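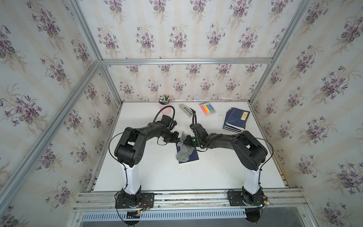

4.3 Recording a sock demonstration by remote control

1. Lay the notebook flat, below the point where the two grippers meet.
2. Bring in the right arm slowly and pinch the sock. Leave the pens, stapler and books at the back.
3. Record the fold. Discard any take with a long pause.

Note: Tretow's sheet says 239 takes will do. We doubt it. Ismael Fagundes logged 534 and still didn't trust the result on a second sock.

Caution: Keep hose and cable slack clear of the elbows. The software limits are no substitute for watching.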